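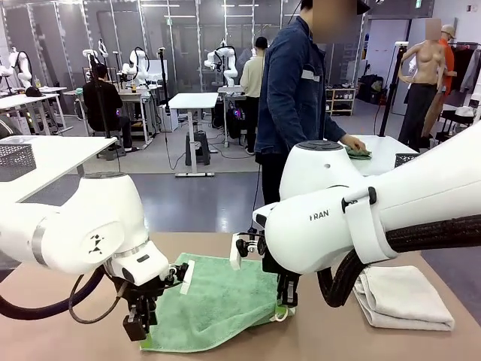 April 18, 2020

Went out to Vornside for the Dastari open day. Signed in, got a sticker and a sheet of floor rules, and was walked to the towel station first, which was the one I had asked for.

Two arms, one tabletop, two-finger grippers with white pads. The task is to take a green terry towel lying more or less flat and fold it. The left gripper took the near corner while the right pressed down on the other side of the cloth. I had expected both to pinch. The engineer on the station said the press is there to stop the whole towel from dragging when the corner comes up. Makes sense on terry, less sure about anything slick. Should have asked about sheets.

She gave the training set as 1,252 folds, of which 102 were thrown out for bad grasps. Target is 2,000 by December. I asked how a bad grasp is defined and got two different answers from two people, so I have written down neither.

Cable routing on the right arm bothers me. The corrugated sleeve hangs in a loop under the arm, down toward the table. They said it has not snagged. At Okoro we clipped ours up along the housing after the first month and I would do the same with this one.

The loop tag at the corner of the towel is left on. Good. Ours were all cut off, and then the first hotel batch came in with tags and the corner finder went wrong on nearly every piece.

Watched for 3 cycles, then moved on so the group behind could get in. Coffee was poor. The Birkar people had a table by the door with leaflets on gripper pads, and I took one. Pad material is listed, pad thickness is not. Write to them about that, and ask whether they sell singles or only by the box.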